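Ticket: pose tracker drops out partway through cloth episodes
Project: Trallside
Component: tracking / preprocessing
Opened by: Siobhán Costello
Status: open, workaround in place

Okay, so I've been chasing this since early October and I'm finally writing it down properly before I forget what I already tried. Short version – on the cloth-on-bed episodes, the visual-inertial tracker loses the gripper pose partway through, relocalizes somewhere silly, and the exported trajectory gets a big jump in it. The policy loader then happily eats the jump as if it were a real motion. Shirts on a table are fine. Towels on a counter are fine. Put anything on a bed and it all goes sideways (literally, in one replay the gripper went through the headboard).

What the log says, over and over:

WARN tracker: inliers below threshold, 4 matched
WARN tracker: state LOST
INFO tracker: relocalized on keyframe 1198
WARN export: step distance exceeds limit, writing anyway

That last line is my favorite. Writing anyway! I'll get to that.

Things I tried first, in case somebody is tempted to repeat them:

Re-ran the camera calibration. New numbers were nearly the same as the old ones and the dropouts landed in the same spots. Not worth doing again.

Checked the time sync between the IMU and the video. I was sure this was it because we had that exact bug with the Atard recorder last spring. Nope, offset is steady from start to finish.

Bumped the feature count from 800 per image to 1,198 because I wanted to max out the buffer. It ran slower and changed nothing. The extra points all went to the same few busy spots in the view and the duvet still got none. Put it back to 800.

Turned the contrast boost way up. This made it worse! It started finding "corners" in the wrinkles, and those move the second you touch the cloth.

So then I did what I should have done on day one and drew the tracked points on top of the video. When the gripper comes in low over the bed, most of what it sees is plain duvet and plain wall. The good points are on the clutter off to the side and a bit on the headboard seams. Swing the wrist fast to reach the cloth and you get motion blur plus those points sliding out toward the edge of the lens, right where our fisheye mask throws them away. No wonder it gets lost.

The mask was the part I could fix. Somebody (me, probably) copied it over from the Brurwood lens config, and it was cropping 40 pixels more than it needed to on every side. I made a new one that follows the dark ring on our lens, and I also split the features by grid cell so a busy corner can't hog them all. With both changes, over 800 episodes went through again and most of the bed ones now hold tracking to the end. The ones that still fail are the fast reaches.

Still to do:

Make the exporter stop instead of writing anyway. Tshabalala branch has a patch for it, I just need to rebase and add a test.

Try building the map from a slow look around the room before the first grasp, then localizing against that.

Mark the gap as invalid when tracking is LOST, so the loader skips those steps and keeps the rest of the episode.

If you're pulling data before the exporter patch lands, please use the strict flag and check the rejects folder after. I'm leaving this one open until the fast reaches behave. 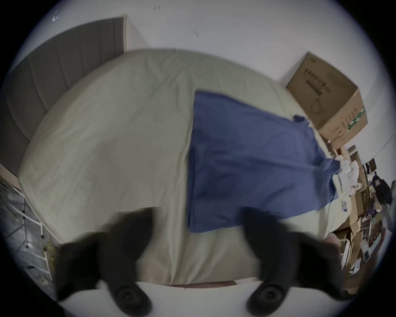
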